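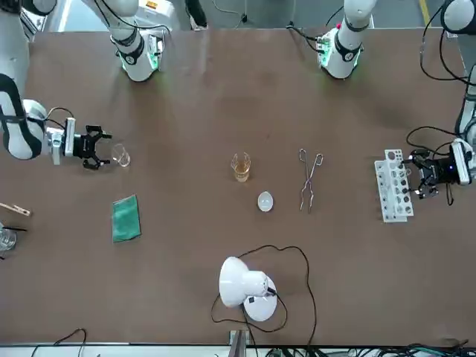
Glass goes down first and gets put away last, according to Nhàn Trịnh, and if you remember only one thing from an afternoon with her, she'd like it to be that. I'd come to Fuvside to talk about how people set up a teaching lab bench, and I got my first correction before I had my coat off (I'd put my bag on the table. Don't put your bag on the table!).

Nhàn has been getting benches ready at Fuvside for 20 years, and she talks about beakers the way my aunt talks about her good plates. "Everybody wants to line them up along the edge, like a shop window," she told me. "Then somebody's sleeve comes by." She likes hers well in toward the middle, with enough space to get a whole hand around each one.

So what about tongs? I confessed that I'd always just grabbed the nearest pair. She laughed at that for quite a while. "Crucible tongs are for crucibles. People pick up beakers with them and then they come to me for a new beaker."

She's fussy about cloths too, and goes for a folded one every time, green if she can get it, so it doesn't get mixed up with the kitchen ones. The wooden test tube clips she orders from Gamwood, 5 at a time, and she still prefers them to metal. "They're quiet," she said, and I loved that.

We got onto lamps next, and this is where she and her old boss at Ogbonna never agreed. He thought the ceiling lights were plenty. Nhàn wants a desk lamp on every bench, especially after four in December, when reading the level in a beaker turns into guesswork.

I asked what she'd buy if somebody handed her the money. "More racks," she said. "White ones. You can never find a rack."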